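Drarnen Community Workshop
Progress report to the Irum Fund, second period
19th February

We're really happy with how the last few months have gone, and this report covers the sorting and tidying part of the grant, which is the part we were most nervous about when we applied.

The big news is that the main room is usable again! In January we emptied every shelf along the Collado Street side, and 116 items went onto the new inventory (we had guessed 100, so the spreadsheet needed more rows). Anything broken beyond repair went to recycling, and the duplicates are on their way to our sister workshop in Starkow, who were delighted to get them.

The small parts took longest. Blocks, tape, cables, knobs and instruction booklets had been living together in deep boxes for years, and people gave up looking and bought new ones. We now work with open plastic baskets on the tables. Small things go in the basket during a session, and the basket goes back on its shelf at the end. It's a very simple system and people took to it right away, including the ones who told us in the fall that they liked their mess the way it was.

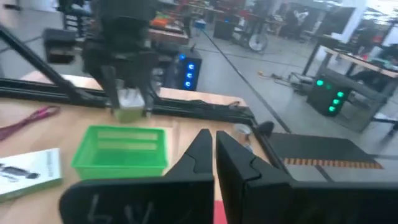

Green basket on the wooden worktable, with a pale green and white block held just above the table behind it.

We bought six baskets from the storage line of the budget and came in under the estimate. With your agreement we'd like to put what's left toward shelf labels with larger print, which several of our older members have asked for.

Attendance at the sorting sessions was better than planned. We ran 4 of them, and over 30 people came to the last one, so we had to borrow chairs from next door.

Two things are behind. The booklets still need to be matched to their equipment, and we haven't settled on a good way to store the longer cables. Hooks were tried and the cables slid off. We're testing wide straps next and will tell you how that goes in the next report, along with the final figures for the storage line.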